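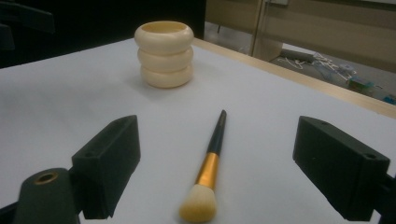
# Unit 9: Reviewing a Hand-Held Gripper Kit

Instructor: Peadar Geraghty
Revised 2021-07-21

Reading before class: the Tredero setup guide, first two chapters, and the Fluvelau price sheet. Bring the review form from Unit 8.

## 1. What the kit is

The Tredero is a two-finger gripper that a person holds and works by hand. A camera on the tool records what the fingers are doing. The recordings are then used to train a robot arm on the same task. Fluvelau sells it as a kit, with the software on a yearly plan.

For this unit, treat the kit as something your employer may buy. You are writing for the person who signs the order.

## 2. The bench task

Our task is putting a makeup brush into a round holder. It is a short task with several places to fail:

- The handle is thin and glossy. The bristle head is wide and soft. A grip that suits one end may not suit the other.
- The metal ferrule reflects light, so check whether its edges stay clear in the recording.
- A brush lying on a table has to be turned upright before it can go in the holder.
- The holder can tip or slide if the brush catches the rim.

Start with the brush lying flat and the holder behind it. Both fingers should be open and in view before you close them. Do not steady the holder with your free hand.

## 3. What to record on the form

| Item | What to write |
|---|---|
| Grip point | Handle, ferrule, or bristles |
| Result | In holder, dropped, or holder moved |
| View | Whether both fingertips stayed visible |
| Hand strain | None, some, or had to stop |
| Retries | Number before success or giving up |

Write the result down before you start the next attempt. Last April two groups filled in their forms from memory and their totals did not match the recordings.

## 4. Class results so far

The spring section logged 1251 attempts on this task. Of these, 82 percent ended with the brush in the holder. Most of the drops came while the brush was being turned. Grips on the ferrule did better than grips on the bristles.

These are results for people using the tool. They don't tell you how well a trained arm will do, and your review should keep the two apart.

## 5. Points for the written review

Cover setup time, comfort, recording quality, spare parts, and cost over two years. Compare the Tredero with the Leiva, which is lighter but has a narrower opening. The Flomalel service may be mentioned as a third option. It supplies finished recordings, so there is no tool to test.

State which tasks you tried. If you tested only the brush, do not make claims about heavy or fragile items.

Length: 2 pages, plus the completed form. Hand both in at the start of Unit 10.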